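What I Write in Thank You Notes After a Baby Shower

19 June 2018

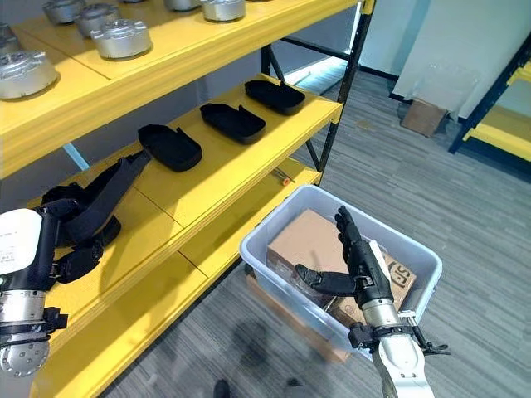
I have 64 thank you notes to write and I have finished six of them. The shower was lovely, the cake from Karagiannis was gone in no time, and now there's a box of cards on my kitchen counter giving me the eye every time I make coffee. My first plan was to get everything set out in rows, like the silver metal parts on the top of that yellow shelving, with gifts on one side and matching cards on the other. That lasted until lunch. Now I just grab a card, check my list, and write to whoever is next.

So how do you say thank you for the fourth pack of onesies? I name the gift first, always. "Thank you for the yellow ducks onesies" sounds like I opened the package and looked at it (I did! I looked at every single one!), and "thank you for the generous gift" sounds like I lost the list. Then I say one thing about how we'll use it, and then one thing about the person. Three sentences and you're done.

A few I've used so far, and you're welcome to steal them:

"Thank you so much for the green blanket. It's already folded over the rocking chair, and I keep stopping to pet it. I was so happy you made the drive."

"The diapers are stacked in the closet and we are going to need every last one. Thank you for thinking of the boring stuff!"

"Thank you for the gift card. We put it toward the stroller, and we'll think of you on our walks."

For money I don't write the amount. My aunt does, and she says it's proper, but it feels like a receipt to me. For a group gift I write to each person separately, even the coworkers, which is how I ended up with this many cards in the first place -- six of them went in together on the car seat.

If someone couldn't come but mailed something, I leave out "we missed you" when I know they had a hard reason to stay home. A friend of mine is in that spot right now. Hers just says thank you, I love it, and can I call you this week.

The cards are plain cream ones from Giltora. The pen is terrible. I'm switching to the blue one tonight and trying to get through ten more before bed, and the stamps can wait until I find where I put them.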